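Workshop Tips: Budgeting for a Small Gripper Cell

Filed under Equipment, updated 11/9/24

Price the fingers before you price the arm. Buyers tend to work the other way, spend the budget on reach and payload, and then make do with whatever jaws ship in the box. For cloth, the jaws decide what the cell can do. Payload hardly matters when the heaviest item is a sweatshirt.

Write the task list first. One line per item: what it is, how it lies on the table, where it has to go. Fourteen lines is plenty for a first purchase. If an item needs two hands when a person does it, mark it and leave it out of the first year.

Keep a separate line for spares. We allow 500 dollars for a two-finger gripper, which covers pads, screws and one complete finger. Order the spares with the machine – the shipping on a single pad can cost more than the pad.
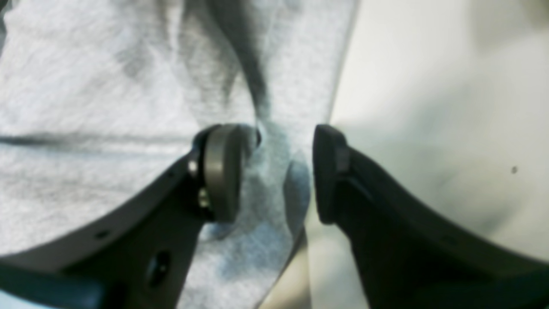

Fingertip pads are the part to ask about when you compare quotes. Ask whether they come off with ordinary screws, whether left and right are the same part, and what a replacement pair costs. They need not match: a round disc on one finger can work against a flat pad on the other, with a fold of heathered grey cloth pinched at the disc. A mixed pair means two part numbers, so enter both in the spares list. Screw heads you can reach from the side of the finger, perhaps like the two silver ones next to the disc, save time at every pad change.

Test with your own fabric. Kyriaki Sfakianakis sent a bag of old T-shirts to both bidders, Jastora and Drokis, in February and asked each for an unedited video. Jastora's quote went up afterward by almost the price of a camera. Better to learn that before the order.

Get the wrist camera quoted as its own line, with cable and bracket. Bundled prices hide the bracket.

Leave table space on paper. Draw the full sweep of the arm, then add room for a folded stack and for a person to stand.

Service contracts: skip the second year until the first is over. Read the clause on wear parts – pads are usually excluded.

Lucyna Wasilewska keeps the blank task list and the spares sheet. Ask her for the current version.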